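Data and notes on internal faculty leave at Prestomton University: who asked for it, what kind, what was granted, and what happened to the teaching that had to be covered. The tables come from the leave request forms kept by the colleges at the Mornberg and Drumska campuses.

Last changed August 7, 2008. Please read "Known problems" before you make any comparison between the campuses.

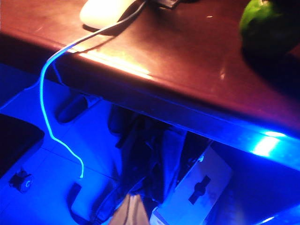
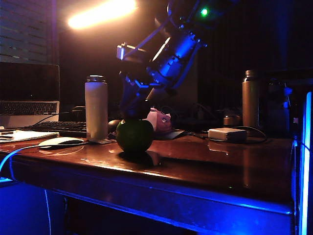
*Desk with mouse (first); desk with apple (second).*

## What is in the folder

| File | One row is | Notes |
|---|---|---|
| `requests.csv` | a leave request | main table |
| `decisions.csv` | a decision on a request | a request can have more than one |
| `cover.csv` | a course section that needed cover | joins on `request_id` |
| `units.csv` | a department or program | includes closed and merged units |
| `codes.txt` | a code and its meaning | plain text, tab separated |
| `changes.txt` | a correction | newest at the top |

All the CSV files are UTF-8 with a header row. Fields are separated by commas and text fields are quoted. Empty means missing. The string `NA` appears in `units.csv` as a real department code (Near Asian Studies, later folded into Languages), so turn off automatic NA handling if your software does that.

## Kinds of leave

The `leave_type` column takes these values:

- `SAB` sabbatical, full or split
- `RES` research leave paid from a grant or fellowship
- `FAM` parental and family care leave
- `MED` medical leave
- `ADM` release for an administrative post
- `OTH` anything else

Split sabbaticals are stored as 2 rows with the same `parent_id`. If you want to count sabbaticals as people experience them, group by `parent_id` first. If you want to count terms of absence, use the rows as they are.

`FAM` used to be recorded under `OTH` at Drumska. We moved those rows when the reason on the form was clear. When it wasn't clear the row stayed in `OTH` and has `recode_flag` set to 1.

## The Hegazy awards

The Hegazy awards are a small internal fund for junior faculty who want a term free from teaching before their tenure review. They sit under `RES`, with `source` set to `HEGAZY`. Each round makes up to 7 awards across both campuses. The closing date falls in November, and the leave is taken in the next academic year.

Declined applications are in `requests.csv` too, with no matching row in `cover.csv`. An applicant who was turned down and applied again has a new `request_id` and the same `person_key`. Reviewers' scores are not included and we do not hold them.

Awards that were offered and then given back are marked `WD` in `decisions.csv`. Most often the person had won outside money for the same period. In those cases you should find a second `RES` request with a different source, though the two are not formally linked.

## Columns in requests.csv

| Column | Type | Meaning |
|---|---|---|
| `request_id` | text | unique |
| `parent_id` | text | shared by the parts of a split sabbatical, otherwise same as `request_id` |
| `person_key` | text | random key, stable inside this release only |
| `campus` | text | `MOR` or `DRU` |
| `unit_code` | text | joins to `units.csv` |
| `rank` | text | rank on the day of the request |
| `track` | text | `T` tenure track, `N` not |
| `leave_type` | text | see above |
| `source` | text | who pays, blank for ordinary salary |
| `term_start` | text | first term away |
| `terms` | integer | number of terms asked for |
| `pay_share` | decimal | share of salary kept, from 0 to 1 |
| `recode_flag` | integer | 1 if we doubt the leave type |

`rank` is not updated after the request. Someone promoted while on leave keeps the old rank on that row and has the new one on later rows.

`pay_share` is the figure on the form. Payroll may have paid something else. We have not seen payroll records.

## Decisions

The `outcome` column in `decisions.csv` is one of `YES`, `NO`, `PART`, `DEFER` or `WD`. `PART` means fewer terms or less pay than was asked for. The granted values are in `terms_granted` and `pay_granted`.

Requests go through the department chair and then the dean. Each level writes its own row, with `level` set to `CHAIR` or `DEAN`. Use the `DEAN` row when there is one. For `MED`, there is normally only the `DEAN` row, and a missing `CHAIR` row there is not an error.

A deferred request has a `DEFER` row and later a final row under the same `request_id`. Sort by `seq` and take the last.

## Teaching cover

`cover.csv` lists each section the person would have taught, going by the draft timetable. `cover_type` says what was done:

- `COL` a colleague in the same unit took it
- `ADJ` an adjunct was hired for it
- `GRD` a graduate instructor took it
- `MRG` merged with another section
- `CAN` not taught that term
- `UNK` we could not find out

Units that teach by team, mainly in the health sciences, do not plan by section. Their rows have `team` set to 1 and `cover_type` is usually `UNK`. Leave them out of anything about cover.

The draft timetable is not the final one. A course may show as `CAN` when it would have been dropped anyway for low enrollment. There's a `draft_enroll` column that may help you judge this, but it is filled in for Mornberg only.

## How the tables were made

1. Paper forms were typed up by the college offices, using one spreadsheet per college.
2. We joined the spreadsheets and mapped the old unit codes to those in `units.csv`.
3. Names, staff numbers and free text were removed. Each person was given a random `person_key`.
4. Cells with fewer than 3 people in a combination of unit, rank and leave type had the unit replaced by its college. These rows have a `unit_code` starting with `C_`.
5. Totals by college were compared with the deans' own yearly lists. Differences we could explain were fixed and written into `changes.txt`. The others are listed below.

Step 4 was done for each campus by itself. If you pool the campuses you will see some college-level rows that could have been left at unit level. We chose not to undo this.

## Known problems

- Mornberg typed up all requests. Drumska's Arts college kept only the ones that reached the dean, so requests stopped by a chair are missing there. Approval rates for that college come out too high.
- `ADM` leave is patchy everywhere. Many chairs get course release by letter, without a form.
- The gender field on the old forms was optional, and on the newer ones it was dropped. It is not in the tables. Do not try to guess it from anything else here.
- Part-time faculty could ask for leave under a separate rule at Drumska. Those forms were stored by Human Resources and we don't have them.
- `term_start` is written as `F`, `S` or `U` plus the year at Mornberg. At Drumska, the summer term is sometimes typed as `X`. Treat `X` and `U` as the same.
- 2 rows in `cover.csv` point to a `request_id` that does not exist. The forms may have been withdrawn. We left them in.

## What it can and can't be used for

Fine for counting leave by type, rank and college, for looking at how often requests are cut or put off, and for planning cover budgets.

It says nothing about why a person did not ask for leave. It has no outcomes after leave, such as publications, grants or tenure decisions, and we will not link it to files that do. `person_key` changes with each release, so releases can't be joined on it.

Don't report single rows, and don't publish a breakdown of `MED` or `FAM` below college level, even where the unit code has been left in.

## Access

Staff of the university can copy the folder from the shared drive. People outside need a short letter from their own institution saying what the work is and who will handle the files. Send it to the Faculty Records desk at the Mornberg campus.

When you cite it, write: *Prestomton Faculty Leave Tables, release 3*.

## Corrections

Send the file name, the `request_id` and what you think it should say. If the correction comes from your own form, tell us that as well. Please don't send scans of the form by e-mail.

## To do

- get the missing chair-level requests from Drumska Arts, if they were kept
- fill `draft_enroll` for Drumska
- replace the `X` terms at the source
- decide what to do with joint appointments, which now appear under the home unit only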